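**News from the sorting room, June 2018**

Since the spring we have at Prurkidia two robot arms from Plirker in the sorting room, and many of you in the office asked how it goes. I try to answer here in short.

The first arm is called Miranda and the second one Sulo. Before, every small part was picked by hand, 1419 parts in one normal shift, and after lunch the wrists and the eyes were tired. Now the arm takes parts from a metal tray and sorts them by color, blue to the plate with the blue rim and red to the plate with the red rim. We prepare the trays, we check the plates and we decide what to do with the parts the arm leaves behind.

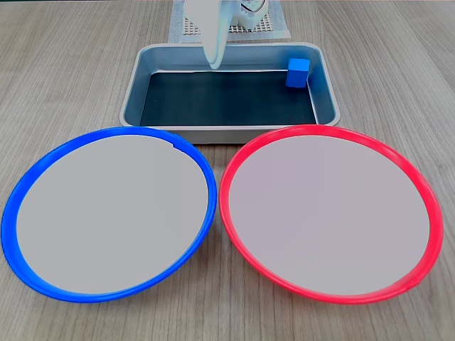
One colleague from the early shift told me that she does not miss the picking, but she misses the talking. At the old bench four people sat together, and now each has an own station - she would like at least to move the checking tables closer.

I think this is a fair wish, and it is on the list for September. The training takes 2 days and 50 places are open for it, also for the warehouse people. No contract was changed because of the arms. Please write your name on the sheet near the coffee machine, and write also which shift you prefer.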